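# Guseo Twin two-arm rail kit: a long review

22/04/2026

The Guseo Twin is a pair of robot arms on a shared aluminum rail, sold as one kit with two controller boards, wiring and a copy of the Zidero software. We bought ours last September and have put it to work on the kind of job it is advertised for, which is light handling with two arms at once. The work here is small tabletop easels and plywood boards.

Assembly took two people 12 hours over several evenings. The rail bolts together quickly. Most of the time went into cable routing, and the printed manual is thin on that subject. It gives one drawing of the sleeve path, and the drawing shows the arm folded. Leave more slack at the wrist than you think you need.
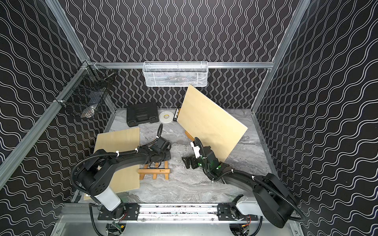
*Both arms on the rail, with the easel and the two plywood boards.*

The mounting plates are solid. The controller boards are less impressive. They ship without covers and we had to order those separately from Trolcombe, a reseller, at extra cost. The covers are still in their box as I write this.

Reach is good. Each arm can get to the middle of a table this size, and the two can work close together if you set the keep-out zones yourself. The default zones are too cautious and stop the arms well before they would touch. Plan on an afternoon to get the numbers right.

The wrist camera is the part I use most. The view is wide and sits low between the fingers, so you can see how a jaw lines up with a leg or a rail. Straight lines bend a little toward the edges, and anything very close goes soft. For lining up on thin wooden parts that has been acceptable.

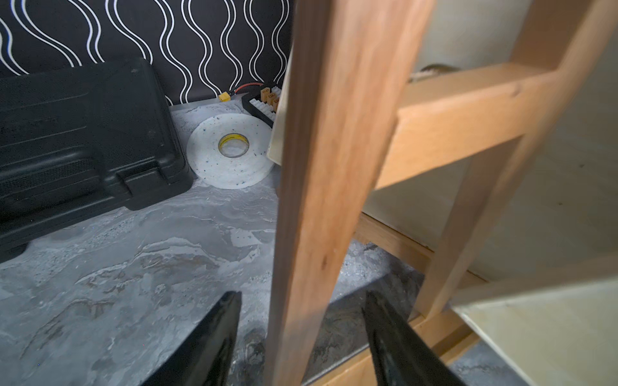

*Wrist camera view, fingers open on either side of a wooden post.*

The fingers are long and taper to a point. They fit into narrow gaps well. On smooth wood they can slide if the grip force is left at the factory setting, so raise it in small steps. Paucar makes a softer finger that fits the same mount, and I'd look at those if you handle anything with a finish you care about.

Zidero is the weak half of the package. Recording a move is simple: guide the arm, save the points, play it back. Editing is slow. Points are listed by number with no names, and a long routine turns into a lot of scrolling. Our longest has 80 points. There is also no undo once a file is saved – keep copies.

Playback is steady on one arm. With both running, the second arm sometimes starts some 25 milliseconds behind, according to the log. That is fine for holding a board with one gripper and working near it with the other. It would matter if both had to lift the same part. 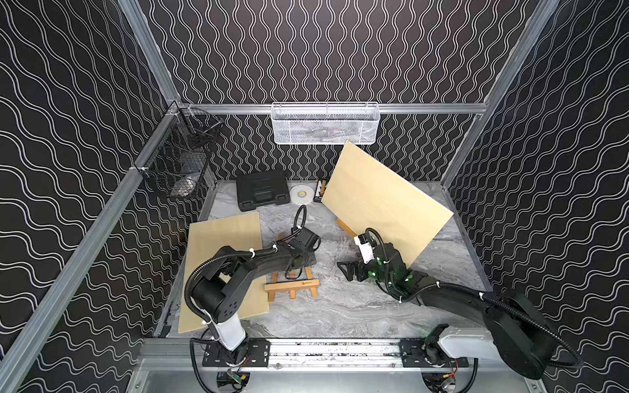

One reader who owns the older single-arm version wrote in to say that the lag went away for them after they moved both controllers to the same power supply, and that Guseo support had suggested it only on the third email. They also felt the older arm was quieter at low speed. I have not tried the shared supply yet.

My own dealings with support were better. Two questions, two replies, both within a couple of days. The second reply came with a corrected cable drawing that really should be in the manual.

Flat parts are harder than upright ones. With an easel on its back on the table, the jaws have to come in low, and the wrist needs room to tilt. The kit can do it, but you want to teach the approach by hand and slow the last stretch down. 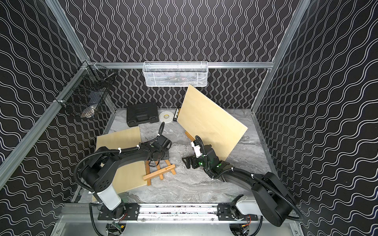
*Easel flat on the floor of the cell, one gripper above the space just behind it.*

The price was $1392 for the pair without the enclosure, which you build or buy yourself. For that money the hardware is fair value. The software is behind it, and the missing board covers are an annoyance that shouldn't exist at this price.

I would buy it again for teaching and small handling jobs. If you need tight timing between the two arms, ask Guseo about the power supply question first and get the answer in writing.

**Good:** stiff rail, useful wrist camera, long reach, decent support

**Bad:** thin manual, no covers for the boards, clumsy point editing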